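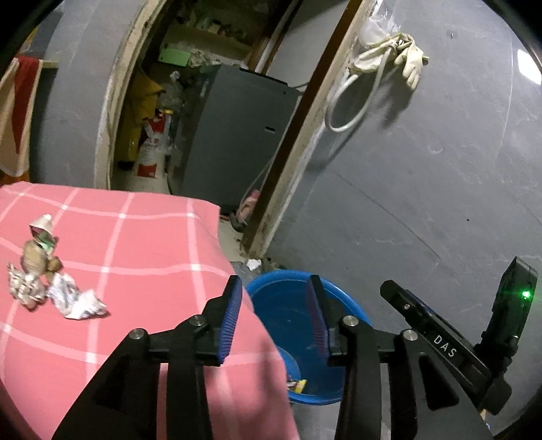 A pink checked tablecloth and a blue plastic tub at Tanwood. Photo: Velleter

TANWOOD, 29th April – Velleter, the household goods retailer, today questioned the claims made for table-clearing kits and said it will not stock any of them before October.

The company spent the spring trying out kits that promise to cut the time it takes to clear and sort a table. Most come down to a tub, a cloth and a printed card of instructions. One maker, Duda, says its kit saves households up to 60 percent of their clearing time. Velleter has asked to see how that figure was reached and has yet to get an answer it can check.

"We would like to believe it," the company said in a statement. "But sixty percent of what? A table with two plates on it, or a table after a birthday? The leaflet does not say."

Velleter ran its own trial at its Tanwood test rooms, using plain round plastic tubs and ordinary tablecloths from its existing range. Small items were set out on the cloth and cleared into the tub. The company recorded 200 clearings, of which 39 were slower with the kit instructions than without them. In most of the others the difference was too small for the company to put on a label.

The trial did raise some practical points. A cloth that hangs over the rim of the tub is easily dragged in with the items. Large squares on the cloth were said to help with sorting, though testers disagreed on this and Velleter is making no claim either way.

"A tub is a good thing to have," the statement said. "We sell a lot of them. We do not think it needs a method attached, and we doubt it needs a price of $50."

Aken, which supplies tubs to Velleter, has agreed to a second trial using its own products. Velleter said it will publish those results whether or not they help sales.

About Velleter
Velleter sells tableware, linens and storage for the home from its stores and online.

ENDS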